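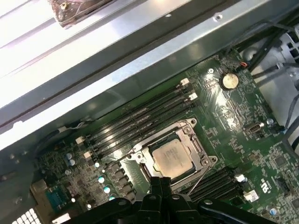 Vorkora Socket Set
Data card and README, release 2

What this is

Teleoperated recordings of a gripper arm working around the CPU socket of an old desktop workstation, made on a bench at Leitão, the shared workshop where Stijn De Haan and I pay rent mostly to store things. The dataset holds 200 episodes. Stijn drove most of them. I drove the rest, and you will be able to tell which.

We wanted a task where being slightly wrong matters. Stacking blocks forgives you. A socket full of fine contacts does not, and it charges for the lesson.

Tasks

1. approach: move the closed jaws to a hover near the socket frame and stop. Duller than it sounds, and the one everybody's policy fails first.

2. carry: bring a gripped processor in over the board with the load plate open. The cooler is off in every episode. The socket stays where the case puts it, so the arm has to cope with whatever angle the chassis was left at.

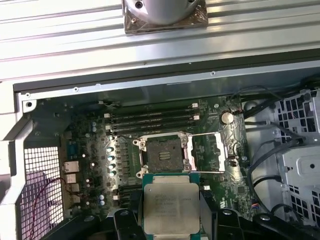
3. seat: lower the part into the frame and release. Success means released and flat, judged by a person afterward and written in the episode notes.

4. lever: push the retention lever down and under its hook. Experimental. Treat the labels as opinions.

Hardware

The arm is a Flonier kit, built at home and rebuilt at the workshop after we learned what thread locker is for. The wrist camera runs at 30 frames per second. The control box came from a Stiltalix surplus lot and has a fan that sounds like a hair dryer with a grudge, so there is no audio in this release.

The memory slots are empty throughout. Loose modules were one more thing to knock over, and we already had plenty.

File layout

episodes/ one folder per episode, numbered
episodes/NNN/wrist.mp4 wrist camera video
episodes/NNN/joints.csv joint positions and gripper opening, with timestamps
episodes/NNN/notes.txt task name, operator, outcome, complaints
calib/ camera calibration, before and after the January rebuild
tools/ a loader and a plotting script, both lightly tested

Use the calibration that matches the episode. The notes file says which one. Mixing them puts the fingers a few millimeters to the left of the truth, and we spent a weekend on that so you can skip it.

Known problems

- Timestamps in the joint file lag the video by roughly 40 milliseconds. The loader corrects for it. If you write your own loader, so must you.

- Lighting is whatever the workshop had on. Bare metal near the socket throws glare, and a detector trained on brightness alone will fall in love with the case.

- The fingers hide part of the socket during the last stretch of seat. Depth has to come from somewhere else — we used the joint readings and held our breath.

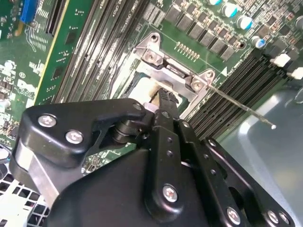

Splits

The train and test lists are in splits.txt. Test episodes come from separate sessions, with the chassis moved in between. Please don't shuffle everything together and report the result. Stijn will write to you, and he writes long.

Not suitable for

Teaching anyone to build a computer. The handling would get you thrown out of a repair shop. Force estimates are out too: there's no force sensor on the arm, only motor current, and that column is mostly friction.

Changes

Release 2, 4th April: fixed the swapped operator names, dropped the duplicate approach episodes, added the second calibration. Release 1 is still up for anyone who enjoys the duplicates.

Contact

Sanne Prins, through the issue tracker. Include the episode number and the contents of its notes file.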